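Chapter 6
Sound in Rooms

Learning Goals
After studying this chapter, you should be able to:
Explain what happens to sound when it meets a wall, a floor, or a ceiling.
Define absorption, reflection, and reverberation time.
Calculate the total absorption of a simple room.
Describe why one room may suit speech and another may suit music.

Key Terms
absorption coefficient, direct sound, echo, porous absorber, reflection, reverberation time, room volume

6.1 Opening Case: The Reading Hall at Ornatton

When the town of Ornatton turned its former grain exchange into a public reading hall, the building was admired for its high ceiling and its long stone walls. Complaints began within the first month. Readers could hear pages turned at the far end of the hall, yet they could not follow a speaker standing at the front. Raising the speaker's voice made matters worse. Each word was still sounding when the next one arrived, and the two ran together.

The hall has a floor area of 200 square meters and a volume of 1,837 cubic meters. Its surfaces were plaster, stone, and glass, all of which return most of the sound that strikes them. The town hired the Davby Institute to study the problem. The Institute's report, which is used throughout this chapter, found that the loudness of the speaker was adequate in every seat. The trouble lay in the time the sound took to die away.

This distinction is the central idea of the chapter. A listener in a room hears sound that travels straight from the source, called direct sound, and also sound that has struck one or more surfaces along the way. The second kind arrives later because it has traveled farther. If it arrives very soon after the direct sound, the ear joins the two and the speech seems fuller. If a strong reflection arrives much later, the listener hears a separate echo. Between these cases lies reverberation, in which many reflections overlap and fade together.

6.2 Absorption

No surface returns all of the sound that reaches it. Some of the energy passes through the surface, and some is changed into a very small amount of heat within the material. The share that does not return to the room is described by the absorption coefficient, a number that usually lies between 0 and 1. An open window has a coefficient of 1, as sound that passes out of it does not come back. Polished stone has a coefficient close to 0.

The coefficient of a material is not the same at every pitch. A thin carpet may absorb high sounds well and low sounds hardly at all. Thickness matters, and so does the space behind the material – a panel mounted with an air gap often absorbs lower sounds than the same panel fixed directly to a wall. For this reason, designers commonly combine soft floor coverings with perforated sheets backed by a porous layer.
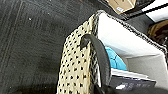 The total absorption of a room is found by multiplying the area of each surface by its coefficient and adding the results. Suppose that a wall of 200 square meters has a coefficient of 0.05. It contributes 10 square meters of absorption, the same as an open window of 10 square meters. Furniture and people must also be included. A full hall is noticeably less reverberant than an empty one, and measurements should always state which condition applied.

6.3 Reverberation Time

Reverberation time is the time required for the sound level in a room to fall by 60 decibels after the source has stopped. It increases with the volume of the room and decreases as absorption is added. Short times favor speech. Longer times favor organ and choral music, in which some blending of notes is expected.

Before You Continue
Choose two rooms that you use often. Clap once in each and listen to how the sound fades. Write down the main surface materials and the use of each room – you will need these notes for the exercises in Section 6.5.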